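How a Town Picks Its Mayor

A mayor is the person who leads a town. In Hernedora, people choose a new one every 2 years. Anyone who wants the job is called a candidate.

To get on the ballot, a candidate needs signatures from 7 neighbors. Then comes the campaign, when candidates knock on doors and explain their plans.

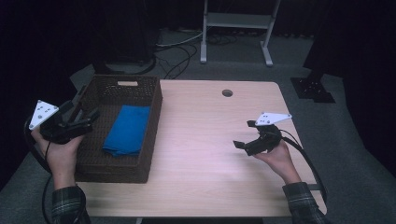

On election day, voters go to the hall on Dolten Street. Each one marks a ballot in secret. Hernedora has 3,000 voters, but not all of them take part. Last time, 1,385 did. 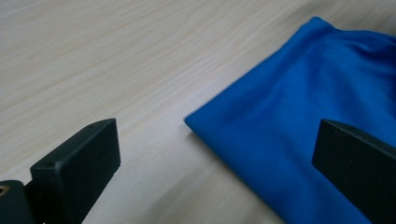

A ballot is secret so that no one can push you to vote a certain way. You can try this at home. Use a table with plenty of clear space, like the pale wooden one here, and fold a piece of cloth, blue or any other color, to hide your paper while you mark it.

When voting ends, the ballots are counted. The candidate with the most votes wins.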